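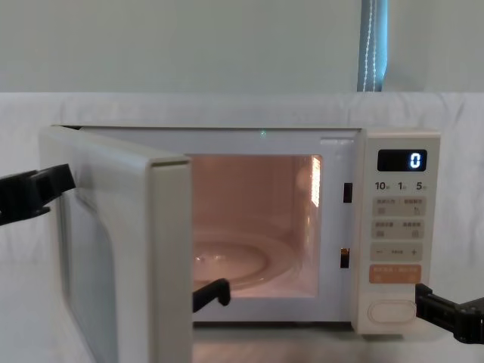 Our project looks at how a direct selling company pays the people who sell for it, and we picked Tratomeo because two of us have relatives who joined it and were kind enough to let us read their papers. Tratomeo sells kitchen goods and cleaning products through members in Bavgate and the villages nearby. A member earns a margin on what she sells herself, plus a smaller bonus on what the people below her buy. There are also prizes for bringing in new members, and the ones everybody talks about are for the home. A white microwave with the door swung wide open and the light glowing inside makes a very pleasant picture of a reward, and we understood quite quickly why a prize of that kind gets more attention at a meeting than a table of percentages does. We wanted to spend our time on the table of percentages.

How we went about it

The group was Neema Tanui, Lamai Pongsiri and Shabani Mfinanga, with a great deal of patient help from our teacher, Mwajuma Odera, who read three drafts of our interview sheet and made us take out every question that gave away what we hoped to hear. We asked 50 members to fill in the sheet. Neema also went through the company's public filing, where the directors and the registered address are listed, and compared it with the welcome booklet. The names matched – the address did not, and we later found that the office had moved to Murance in July.

The joining cost is 1,000 shillings. It covers the booklet and a membership number, and it has to be paid again every year. On top of it, a member must place 2 orders a month to stay "active", and only active members receive the bonus on other people's purchases. Several of the people we talked to had missed that line in the booklet altogether, and we can't blame them, as it's in the small section about returns.

What members told us

Most were friendly about the company and liked the products, especially the dish soap. They were less sure about the money. Many kept no record of what they had spent on their own orders, so they could tell us what came in and had to guess at what went out. Wycliffe Mfinanga, who is Shabani's uncle and sold for Coelho before this, does write everything down in an exercise book. He let us copy a few pages, and we learned more from them than from the whole booklet (thank you, Uncle!). In his slow months the orders he placed to stay active cost him more than his bonus brought in.

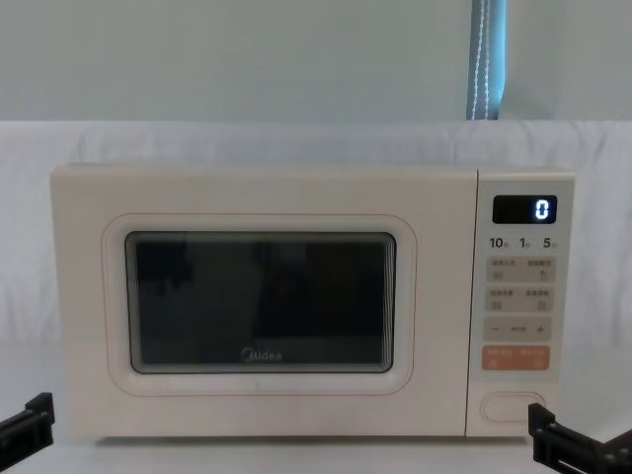

Does a member have to recruit other people to earn anything from Tratomeo?

A member who recruits no one can still earn the margin on her own sales, but the bonus and the prizes both depend on having active members below her.

Problems we ran into

Our sample came mostly from family and neighbors, so it leans toward people who already trusted each other. We would also have liked to speak with members who had left, and we reached only a couple of them. Lamai wrote to the company twice asking how many members renew each year. The reply was polite and came with a product catalog, and the renewal numbers weren't in it. We have put both letters in the appendix, together with the blank interview sheet and the copied pages from the exercise book.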